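Ticket: Order emails going out twice after update
Product: Plostus Shop, hosted plan
Status: Open, waiting for customer
Opened: December 15, 2022

Hello support team,

I run a small online shop for kitchen goods, named Lanell. Since the last update of Plostus, my customers receive the order confirmation two times. The two emails have the same order number and the same text, but the second one arrives a few minutes later. I sell mostly dish racks and plates, and people write to me and ask if they have paid double. They did not pay double, I checked this with the payment provider.

What I have tried until now:

I turned the confirmation email off and on again in Settings, Notifications. No change.

I removed the Mestidari newsletter plugin completely and made a test order. Still two emails.

I changed the theme back to the standard one. Still two emails. I did not expect that the theme has influence, but I wanted to exclude it.

I looked in the mail log. For each order there are two lines. The first has the status "sent by checkout" and the second has "sent by queue". Before the update I only find lines with "sent by queue".

My test order was for the black rack. It is a simple product without variants, so I think the options of the product are not the cause.
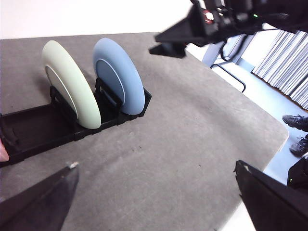
Plostus Support wrote back that the line "sent by checkout" should appear only when the setting Instant Confirmation is active, and asked whether this setting is on and how many jobs are waiting in the mail queue. They also wanted to know if the shop was moved from an older plan.

Thank you for the fast answer. I respond to your points one after the other.

Instant Confirmation is shown as off. I switched it on, saved, switched it off and saved again. After this I made one more test order and received two emails again.

The queue shows 48 jobs waiting. The limit is set to 50 and I have never changed it.

Yes, the shop was moved in April from the old plan to the hosted plan. The company Bautista did this for me. I have still their export file and can upload it if it helps you.

One more thing which I noticed today. When the customer pays by bank transfer, only one email is sent. The problem comes only with card payment. I am sorry that I did not write this in the beginning, I have few orders by bank transfer and did not see the difference.

Please tell me if I may delete the waiting jobs in the queue. I am afraid that real confirmations are among them, so I do not touch anything before your answer.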